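Vincze Cell, Course Notes, Part 5: Care of the Operator Station
Prepared by Bouchra Sqalli

The arm in our cell is programmed from the desk, so the desk belongs to the maintenance plan. Dirt on the mouse makes the pointer jump, and a wrong click can load a wrong program.

Before cleaning, put the cell in HOLD and lock the screen. Unplug the mouse or switch it off.
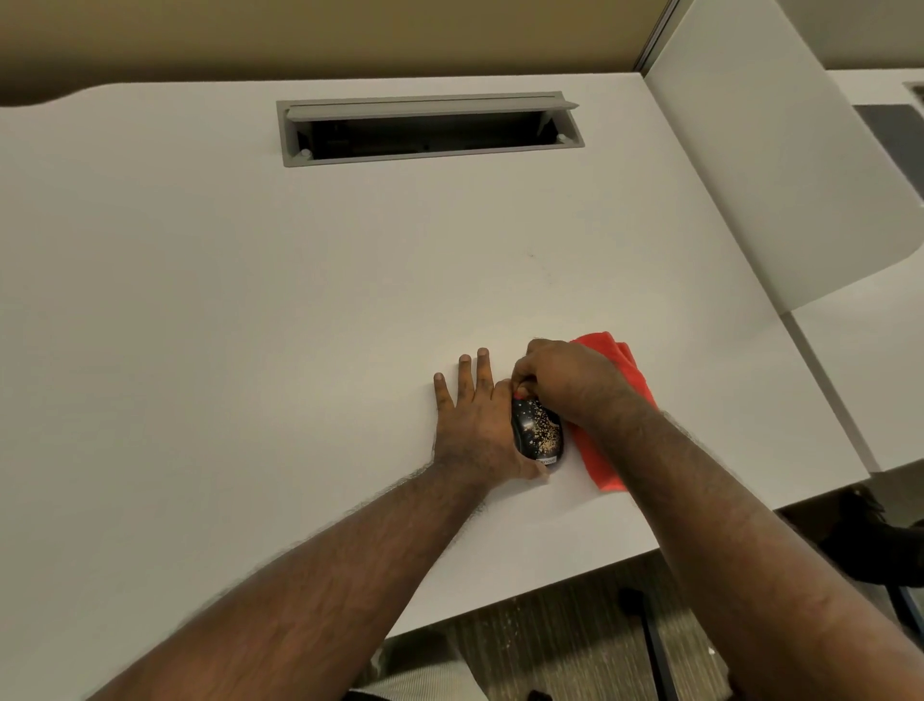
Fig. 1. One hand steadies the mouse, the other holds the red cloth.

Clean the sides also, not only the top. Crumbs must not be pushed into the gap of the buttons. Use a microfiber cloth and no spray.

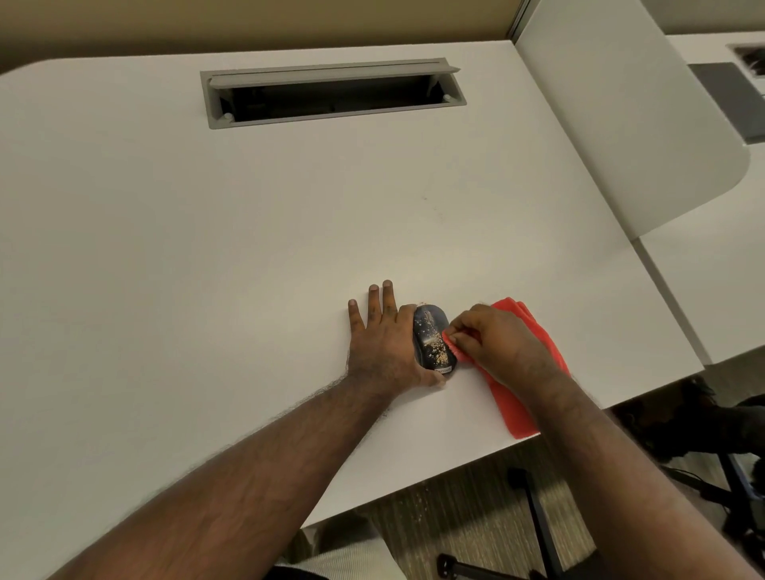
Fig. 2. Wiping the right side with the folded cloth.

After this, start the Clilto software and jog each axis 10 mm at low speed. Write the result in the log sheet, line 1289. If the pointer still jumps, please tell Csaba Magyar before the next run.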